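Regras para robôs em ambientes domésticos: primeiro a simulação, depois o armário verdadeiro 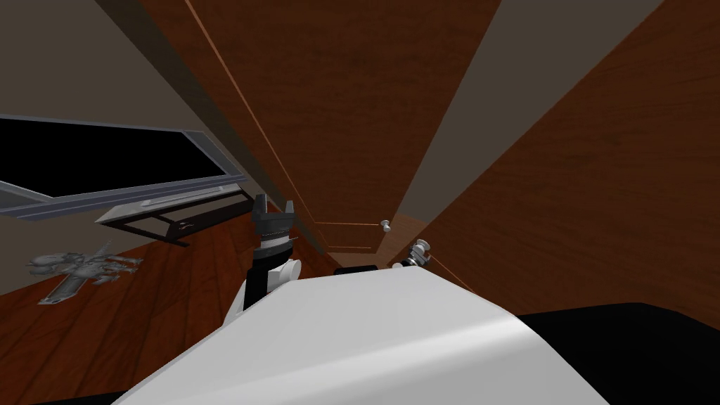
Cena simulada: braço com garra paralela junto a um armário de madeira.

O procedimento interno da Nulport para manipuladores móveis em habitações tem 60 páginas, e a secção sobre portas e puxadores ocupa 13. A responsável técnica pela sua redação, que recebeu a nossa publicação nas instalações de Cetville, considera a proporção adequada. «Uma porta é um corpo articulado com limites de curso. O robô fica mecanicamente ligado a ela enquanto segura o puxador. Grande parte das não conformidades que registamos ocorre nesse intervalo», explica.

O documento foi revisto em fevereiro. A alteração principal foi a obrigatoriedade de validar em simulação cada tarefa de abertura antes de qualquer ensaio com equipamento físico. A versão anterior apenas o recomendava. «Uma recomendação não é auditável. Ou existe o registo da execução simulada, ou o ensaio não é autorizado.»

Cada registo inclui a versão do modelo do robô, a geometria do mobiliário, os parâmetros de atrito das dobradiças e a semente aleatória. A falta de qualquer um destes campos invalida o conjunto. A semente foi acrescentada depois de a equipa não ter conseguido reproduzir o ensaio 1003, no qual a garra perdeu o puxador a meio do curso. «Tínhamos o vídeo e os binários das juntas. Não tínhamos a semente. O relatório ficou aberto e continua aberto.»

Quanto às cenas, a regra exige mobiliário com proporções de uso corrente e objetos no chão. Uma divisão vazia não é aceite. A responsável refere que as primeiras bibliotecas, fornecidas pela Drerside, traziam armários bem modelados em pavimentos limpos, e que os planeadores de trajetória da base passavam em todos os testes. «Numa casa há coisas pousadas no chão. Um brinquedo ou um modelo à escala, com peças finas, é um obstáculo difícil para um sensor de profundidade. Se não estiver na cena, não foi testado.»

A distância entre a base e o móvel é outro ponto regulado. O corpo do robô pode tapar parte de um puxador baixo quando se aproxima demasiado, e o texto obriga a verificar a visibilidade do ponto de preensão a partir de cada câmara usada no controlo. Se o puxador estiver parcialmente oculto em todas elas, a base recua e a aproximação recomeça. Não é permitido completar a preensão por estimativa.

Para a garra paralela, o procedimento distingue puxadores redondos e puxadores em barra. Nos redondos, a força de fecho é fixada antes do contacto e não pode ser aumentada durante a rotação da porta. Nos de barra, admite-se correção até 10 por cento do valor inicial. Perguntámos o motivo da diferença. «O botão redondo escorrega de forma gradual, e o reflexo do programador é apertar mais. Isso esconde um erro de alinhamento. Preferimos que a tarefa falhe e fique registada.»

A equipa usa o simulador Nghiêm, mantido internamente. A responsável reconhece limites no modelo de contacto, sobretudo em superfícies metálicas curvas, e o procedimento proíbe que os valores de força obtidos em simulação sejam transferidos sem nova calibração. A simulação serve para aprovar a sequência, as folgas e as condições de paragem.

A paragem tem capítulo próprio. Com a garra fechada num puxador, o corte imediato dos motores pode deixar a porta a exercer carga sobre o braço. O texto prevê uma paragem em dois tempos: imobilização com binário mantido e, após confirmação do operador, abertura dos dedos. «Foi o capítulo mais discutido. Houve quem quisesse uma única regra para todos os casos. Não encontrámos nenhuma que servisse para uma porta e para uma gaveta.»

A próxima revisão tratará das portas de correr, que o documento em vigor exclui do âmbito.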